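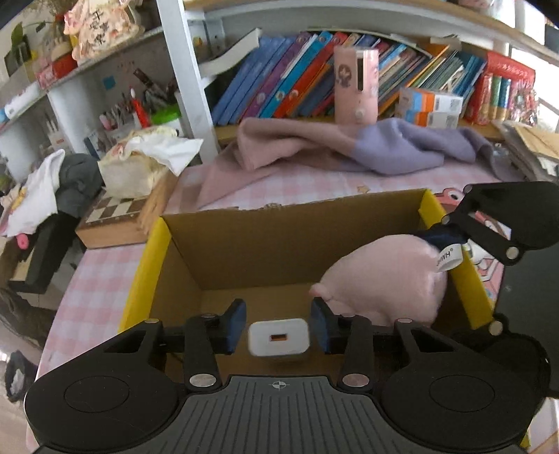
Puvley pads in blue on a pair of hand-held grippers, with a charger between the fingers.

Puvley fingertip pads, set of 2

Posted in July by the Girnbridge shop desk
2 comments | 100 shares

I've been putting off writing this page, partly because I liked these pads so much that I kept using them when I should have been typing. They're replacement fingertip pads for two-finger grippers, sold as a set of 2, one left and one right, and the set is $42. If you run a gripper in each hand like I do, you need to order two sets. I mention it because I ordered one set the first time and spent an evening with odd fingers, good on one side and terrible on the other.

Quick background on how I test. I don't have a lab. I have a table, a cardboard box and whatever small stuff is lying around the house, and I pick things up with hand-held grippers until my wrists complain. By the end of this round I'd done more than 900 grabs with the Puvleys. The pads they were up against were the Flillden ones we've carried for ages, which are cheaper and firmer and still a perfectly decent buy (I'll get to that).

The hard stuff first. Chargers are my least favorite thing in the world to grab. They're smooth, the corners are rounded, and if you come in even slightly crooked they squirt right out toward the side of the box. With the Flilldens I had to line up square every single time. The Puvleys give a bit more as they close, so a sloppy approach still ends in a hold a lot of the time. It doesn't work every time, and if the port side is turned toward you it's worth taking a second to look at which faces you're about to squeeze.

Plush toys are the opposite problem. Anything will hold a plush toy! The question is whether it lets go again. I had one pair of pads last year (gone from the shop now, don't ask) that hung on to fuzzy fabric like a burr, and you'd open the fingers and the toy would just stay there. The Puvleys release cleanly. I do try to stay off the sewn-in tags, though, because a loop tag can fold over between pad and toy and then you're really only gripping the tag.

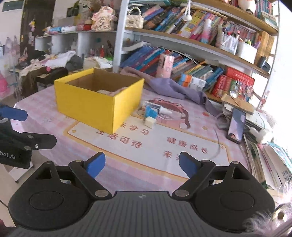
Opening width is what most of you write in about, so let me say plainly that new pads don't change how far your gripper opens by much. They're a touch thicker than the Flilldens and that's it. What does change is how much you can see on the way in. I like to start with the fingers apart and enough tablecloth showing between the two blue pads that I know where the middle is, then go looking for the target. For little things like that cream sponge cube beside the box, I go down almost to the table before I start closing, and I leave the upright blue packet behind it for second because I'm bound to bump it otherwise. Sponges are a fun one, by the way. A firm pad dents them on one side and they twist, and the Puvleys seem to share the squeeze out better.

Crumpled cloth was the biggest surprise. I expected a draw and got one clear winner. The Puvleys pinch a single fold and keep it, and the Flilldens tended to drag the whole heap along with them. If folding or sorting fabric is your main job I'd buy these for that alone.

Now the grumbles, there are a few. They pick up lint, a lot of lint, and you'll want to wipe them with a damp cloth every 100 grabs or so or the grip on shiny plastic drops off. The screws that come in the bag are tiny and I've already lost one in the carpet. And the left and right pads are marked on the back, in letters so faint I had to take them to the window. I put a dot of nail polish on my left ones. Very professional.

Fit: they go straight onto the grippers I use, and onto the Hämäläinen bench arm with its stock fingers. On the bench arm you should run the closing force lower than you're used to. I left mine at the Flillden setting and it flattened a paper cup before I'd got my hand to the switch. If you've got something older or homemade, send me the hole spacing through the contact form and I'll hold a pad up to a ruler for you, I don't mind at all.

So who should stay with the Flilldens? Anyone picking boxes, mostly. Flat sides, square corners, same item all day long. The firm pads are fine for that and they shrug off wear better, and you keep some money in your pocket. For a mixed table with a bit of everything on it, I've taken mine off and they're in a drawer.

Orders placed before 2 p.m. go out the same afternoon. Returns are fine if the bag hasn't been opened. If you've opened it and hate them, write to me anyway and we'll work something out.

Next up on my table is a set of the narrow Puvley tips, for cables and pens. They showed up this morning and I haven't even got them out of the bag yet.

Girnbridge uses cookies to remember your cart. By continuing to browse you accept our cookie policy.

Get our newsletter: new parts and restocks, once a month. Enter your email to sign up.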